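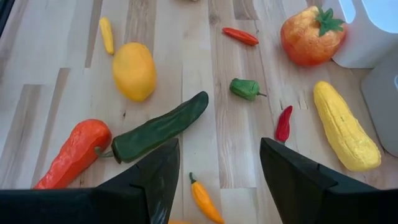 3.2 Materials and setting

Children's talk about food was recorded in two places: the family kitchen and the play corner of the Villerport early learning centre. Earlier work on food words in preschoolers has mostly relied on picture naming, where the child sees one item at a time and is asked what it is called. Picture naming gives clean data but says little about how a child sorts items that sit side by side. We therefore used sets of toy vegetables and fruits, spread out on a light wooden surface as in Figure 1, and let the child pick any item to start with. A set included some items that most children in the area eat every week and some, such as the slender yellow pepper, that many of them do not. The less familiar items were of most interest to us, as they show what a child does when a ready word is missing.

Figure 1. Toy vegetables and fruits on a wooden surface.

Each child took part in two sessions. In the first, a parent sat with the child and they talked freely. In the second, a centre educator the child already knew took the parent's place. Adults were asked not to name an item before the child did, but they were free to repeat, extend or correct what the child said. A session ended when the child lost interest or asked to stop. No child was asked to go on after that.

All talk was written out in full by the first coder and checked by a second, Kyriaki Dimitriou, who had not met the families. The final set of transcripts was closed on 12/14/19 and nothing was added after that point. It holds 349 naming attempts. An attempt was counted when a child used a word or phrase to label an item, whether or not the label was the usual adult one. Repeats of the same label for the same item within a session were left out.

3.3 Coding of labels

Labels were placed in one of 4 groups. The first was the usual adult name. The second was a name for a near neighbour, such as "banana" for a long yellow pepper. The third was a broader word, such as "veggie" or "fruit". The fourth was a description in place of a name, based on colour, shape, taste or use ("the one Nana puts in soup"). Where a child gave more than one label in a single turn, only the last was coded, on the grounds that children often talk their way towards the word they settle on.

The third group caused the most trouble. Several children used "fruit" as the broad word for anything they liked to eat and "veggie" for anything they did not, and their parents sometimes went along with it. We coded these as broader words whether or not the choice matched adult use. Okabe, the pilot site, had coded them as errors, so the pilot figures are not comparable with ours and are not pooled here.

Home language was noted for each family but not used to form groups. Six children heard a language other than English at home for most of the day. Their labels were coded in the language used, with a gloss in English, and a word from either language was accepted as the usual adult name. Mixed phrases were common and were treated in the same way.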